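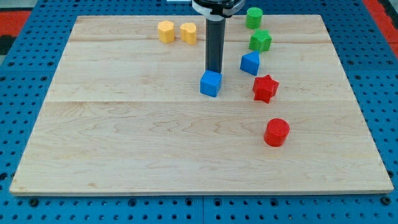 Unit 5: Attic Ventilation and Insulation

Residential Exteriors and Building Envelope, evening section
Instructor: Yaneth Henao
Lab: Fredy Sánchez

Read before class: the Unit 4 notes on vapor, and the inspection report for the Salside house. Bring a calculator. Your phone counts as a calculator until it starts playing videos.

1. Where we left off

Last unit we established that warm air carries water and that cold surfaces collect it. If you remember only that much, you can work out most of what follows on the back of a lumber receipt. An attic in winter is a cold room sitting on top of a warm, damp one, with a ceiling full of holes between them. Homeowners tend to believe the ceiling is solid. Homeowners have never looked at the top side of one.

The usual holes: recessed lights, bath fan housings, plumbing stacks, the chimney chase, the tops of interior walls where the drywall doesn't quite meet the framing, and the attic hatch. The hatch is generally a loose square of drywall resting on trim, guarding the biggest temperature difference in the house with the force of its own weight.

2. Order of work

Air seal first. Then ventilation. Then insulation. People do it backward all the time, as insulation comes in cheerful bags and is on sale in August. Once you have blown a foot of cellulose over the leaks, finding them means digging with your hands, in a mask, in a crouch.

Air sealing materials we use in lab: canned foam for small gaps, rigid board and caulk for big ones, sheet metal and high-temperature sealant around chimneys and flues. Do not foam a chimney. This has been on the exam every year and every year somebody foams the chimney.

3. Ventilation

Air comes in low, at the soffit, and leaves high, at the ridge or near it. The space in between should be open. That is the whole theory. The rest of this section is about the ways people get in its way.

Net free area (NFA) is the opening that's left after you subtract the screen, the louvers and the optimism. It is stamped on the vent or listed on the product sheet. Use that number and leave your tape measure in your pocket. The outside dimensions of a vent tell you how big a hole to cut and very little else.

The basic rule we use in this course is 1 square foot of NFA for every 150 square feet of attic floor. Many codes allow 1 to 300 if certain conditions are met, and your local building department will tell you which conditions, at its own pace. Split the total between low and high. If you can't split it evenly, favor the low side. Too much exhaust and too little intake, and the attic goes looking for air somewhere else, namely your living room.

Worked problem. The Salside house has an attic floor of 1,699 square feet. At 1 to 150:

1,699 divided by 150 = 11.33 square feet of NFA
11.33 times 144 = 1,631 square inches, rounded
Half low, half high = a bit under 816 square inches each

Now do it again at 1 to 300 and write down both. In the quiz I will ask for square inches, and a third of you will hand me square feet.

Things that block soffit vents, in the order Fredy finds them: insulation pushed into the eaves, paint, old solid wood soffit left in place above the new perforated panels, wasp nests. The third one deserves a minute. A crew covers the old boards with vented aluminum, the house looks beautifully ventilated from the driveway, and not one cubic foot of air gets through. Always pull a panel and look.

Don't mix exhaust types. A ridge vent and a powered fan on the same roof will mostly trade air with each other, like two people passing the same twenty back and forth and calling it income. If you add a ridge vent, close off the gable vents and take out the fan.

4. Baffles

A baffle holds the insulation back and keeps a channel open under the roof deck. One goes in each rafter bay that has an intake below it. Staple before you insulate. Leave at least an inch of clear space above, more if the framing permits. Cardboard ones are fine if they stay dry, and foam ones are fine if you don't kneel on them.

5. Insulation

R-value adds up. If you have R-11 on the floor and want R-49, you need R-38 more. You do not need to tear out what is there unless it is wet, moldy or occupied.

Loose fill settles. Bags carry a coverage chart showing both installed and settled thickness, and the number you promise the customer is the settled one. Put depth rulers where a person standing at the hatch can read them. Batts should be cut to fit around wires and blocking. A batt stuffed into a space too small for it loses R-value, and then the homeowner pays full price for the squashed version.

Faced batts: facing toward the warm side in a cold climate, and never a second faced layer on top of the first. If you have forgotten why, see Unit 4, which you said you read.

6. Case notes: Salside

Owner's complaint was ice dams along the north eave and a brown ring on a bedroom ceiling. Two earlier contractors had each sold a new set of gutters. The gutters were very nice.

Findings: bath fan vented straight into the attic, ending under the insulation. No baffles. Thirty-four rafter bays on the eave sides, 11 of them with any daylight showing at the soffit. Hatch unsealed. Existing insulation R-11 at best, with a path worn down the middle by someone storing holiday decorations.

For discussion: which single repair would you do first if the owner could only afford one this year? Yaneth says the fan. Fredy says the hatch, mainly to be difficult. Be ready to defend an answer.

7. Lab and homework

Lab meets at 6:30 p.m. Long sleeves, eye protection, mask. Walk on the joists. The drywall between them will hold you for exactly as long as it takes to say so.

Turn in one page:
Both NFA calculations for Salside, with units.
A sketch of one eave showing soffit, baffle, insulation and roof deck, with arrows for air.
The added R-value needed to bring an R-19 attic to R-60.
A list of every ceiling penetration in the place where you live. Apartments count. Ask before you open anything.

Unit 6 is roof flashing. Bring gloves.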